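Filed under: Writing Guides, Language and Race

How to describe a stranger's background in a news story

First, ask whether you need to. If the bloke from Windard was fined for parking, his ancestry can stay home.

Second, run the swap test. Would you write "a white councillor from Cowie"? If it looks silly on the page, so does the other version.

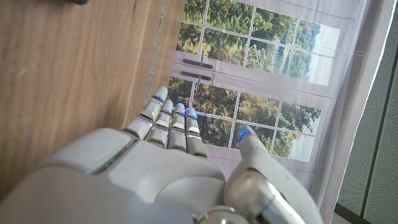 Jhair Marulanda disagrees: the swap test only works if your readers notice the default, and most of mine at the Helano paper never did.

Fair enough. So third, ask the person. One phone call beats 70 emails of complaint – I have had the 70.
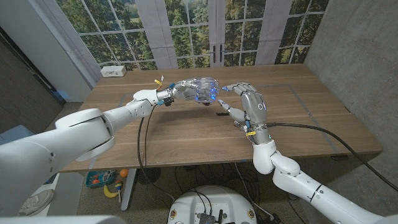
Use the words they give you, spelled their way. "Of Asian appearance" covers more than half the planet and will help no one find anybody.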